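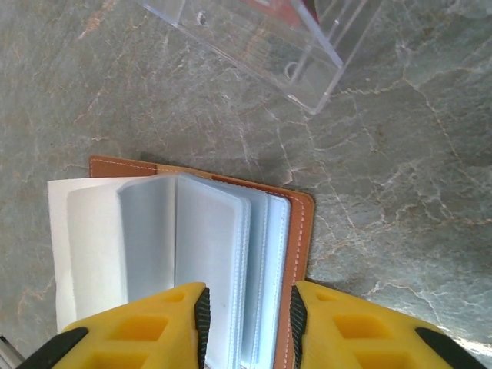 The Card Holder

Siamak Rahimi had the marble counter to himself on the morning of 26th December. The shop was closed, the street was quiet, and the heating had been off for a day and a half. He kept his coat on and put the kettle on in the back.

Murthy had left the keys with him, along with a list. The list said to check the window display, bring in the mail, and empty the lost property drawer. Anything left since the previous January was to go to the charity store in Ninberg. Anything with a name in it was to be kept and the owner called.

He did the window first, then the mail. There were two bills and a calendar from Pirunix, the company that supplied their ribbon and boxes. He hung the calendar on the nail by the door, over the old one.

Then he pulled out the drawer.

It was mostly gloves. There was a child's hat, a pair of reading glasses, an umbrella that wouldn't open, and a paperback swollen from rain. He put these in a bag for Ninberg. At the bottom, under a scarf, he found a card holder in caramel brown with white stitching along the edges. He opened it and laid it flat on the gray stone, just below the clear box that always stood there.

He knew it before he had read anything. His father had carried one like it for most of his life. He used to take it out at the table after dinner and go through the cards one at a time, putting them back in a different order. Siamak had never asked him why. After the funeral nobody could find it, and his sister thought it had been thrown out with the coats.

It was not his father's, of course. His father had never been to Brestum. The corners on his had worn soft and dark, and the stitching on one side had been mended with black thread. The corner on this one was still square.

The kettle clicked off. He went and made the tea and came back with it.

Under the sleeves was a library card with the name rubbed away. Behind it was a bus pass, expired, and a receipt from a hardware store for a hinge and a box of screws. The total was $4.50 and it had been paid in cash. Behind that was a piece of paper folded very small. He thought about it for a minute and then unfolded it.

It was a list, in pencil, in capital letters.

430 — OWED
75 — PAID
50 — PAID
50 — PAID

The rest of the paper was blank. He turned it over, and on the back there was a phone number and one word: EVA.

He drank some of the tea. He did the subtraction in his head, although it was none of his business. It came to 255. Whoever it was had been getting through it slowly, and then had come into the shop for something and gone home without the list.

He picked up the phone and dialed the number. It rang for a long time. He was ready to hang up when a woman answered.

"I'm calling from the gift shop in Brestum," he said. "We have a card holder here. Brown, with white stitching. There was a number in it."

She didn't say anything at first. He could hear a television and someone running a tap.

"Is there a list in it?" she said. "A little list, in pencil?"

"Yes."

"That's my brother's. He told me he'd lost it. I thought he was making it up so he could stop paying." She laughed, and then she stopped. "What does it say?"

He read it to her.

"Three payments," she said. "I had him down for two."

"It says three here."

"Then it was three. He wouldn't write it down if he hadn't done it. He's terrible, but he wouldn't do that." The tap went off. "I haven't spoken to him since the summer."

Siamak didn't know what to say to that. He told her the shop would open again in the new year, and that he would be there until noon today if anyone was passing.

"I'll call him," she said. "He's nearer than I am. What's your name, so I can tell him who to ask for?"

He told her. She spelled it back to him and got it right.

When she had gone he folded the paper along its old creases and slid it behind the receipt. He put the library card and the bus pass back in the order he had found them. Then he carried the bag for Ninberg out to the car, came back in, and sat down behind the counter with the rest of his tea.

At twenty to twelve a man in a wet jacket tried the door, found it locked, and knocked on the glass.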